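Brindcombe Battery Hedge Trimmer: My Take After a Full Season

1021 views | 9 shares

I have a privet hedge that runs along the whole side of my yard in Penoldale, and for years I cut it with a gas trimmer that belonged to my father-in-law. It started on the third pull if you were lucky, it leaked a little onto the garage shelf, and my arms buzzed for an hour after I put it down. Last spring I gave up on it and bought the Brindcombe cordless, the one with the long blade and the two-battery kit. I've now used it from the first trim in May right through to the last tidy-up in October, so I feel like I can say something useful about it!

First, the weight. It's lighter than the gas one by a lot, but the battery sits way back behind the handle, so the thing wants to tip up at the nose (if that makes sense). For the sides of the hedge this is great, you just let it hang and sweep. For the top it's less great. I'm five foot three and the top of my hedge is right at eye level, so I'm holding the trimmer out flat in front of me, and after a couple of minutes my wrists know all about it. Taller people will probably wonder what I'm complaining about.

The cutting itself is really nice. The blades are double-sided, so you can go back and forth instead of walking back to the start for each pass, and on soft new growth it leaves a clean edge with hardly any chewed leaves. On older wood it will take anything up to the thickness of a pencil. I tried it on an overgrown forsythia with stems more like my thumb and it jammed right away. There's a little reverse button that's supposed to spit the branch back out, and two times out of three it did. The other time I took the battery out and worked the stem loose with pliers. Keep a pair of loppers handy and don't ask the trimmer to be a saw. 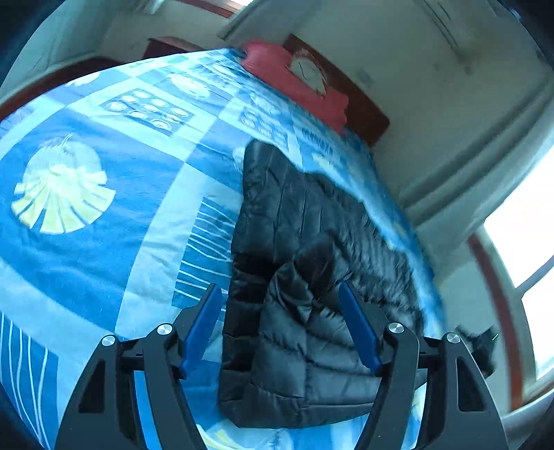 Black puffer on the blue quilt

Battery life! I know this is what everybody wants to hear about. One battery does the street side of my hedge and most of the return, the second finishes the job with plenty left over. In the cold it's noticeably worse. On the October trim I went out early, with frost still on the grass, and the first battery gave up well before the corner where it usually quits. I swapped to the one that had been sitting in the kitchen and it was fine, so now I store both of them indoors and only carry them out when I'm ready to cut. The charger is slow and has a fan that whines. Mine lives in the laundry room with the door shut.

Noise is the big win for me. It hums and clacks, and I can hear the radio over it. I still wear ear protection, but my neighbor was out on her porch with coffee the whole time I did her side and she didn't go in. With the old gas one she'd have been gone before I got the choke set.

Now the gripes. The blade cover is flimsy plastic and mine cracked at the tip by July. I wrote to Brindcombe and they sent me a new one, no charge, though it took three weeks and came in a box big enough for a toaster oven. The front handle is a loop you can grab from any angle, which I love, but you have to squeeze a bar on it at the same time as the rear trigger, and with thick winter gloves on I kept losing the bar and the blades would stop. I went back to thin leather gloves and just put up with cold fingers. 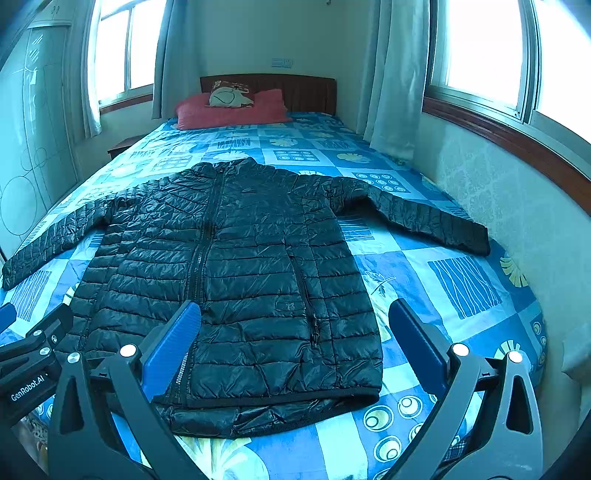
The jacket laid out flat, zipper side up

Upkeep is easy enough. I brush the blades off with an old dish brush, wipe on a bit of resin remover if I've been cutting conifers, then oil them along the whole length and run it for a few seconds. Skip the oil and you can hear the difference the next time out — it gets a dry, scratchy sound. I haven't needed to sharpen it yet. The repair shop over in Celtville, Hegedűs Mower & Saw, told me they'll sharpen this kind if you bring it in with the battery off, and I'll probably take it to them before next May.

I did borrow a friend's cheaper trimmer for one afternoon to compare. It cut about as well on the soft stuff, but the gaps between the teeth were smaller, so it kept riding over the thicker twigs and I had to go back for them. Her battery also only fits that one tool. Mine fits the Brindcombe leaf blower too, and yes, I've been looking at the leaf blower.

So would I buy it again? Yes, for a hedge like mine. If you've got something tall, or really old and woody, I'd look at a pole model or stay with gas a while longer. And buy the kit with the two batteries. The single one is cheaper up front, but you'll be standing there with half a hedge done waiting on that whiny charger.

— Aranka Kozma

3 comments

privetandproud: Thanks for the bit about cold batteries. Mine has been dying early and I thought it was a dud. It's been out in the shed all fall.

MossyDan: Does the reverse button work with the blades fully stuck, or only if they can still move a little?

Aranka: Only if there's some wiggle left, Dan. When it's really wedged, battery out and pliers.

Contact | Copyright Aranka Kozma | Back to top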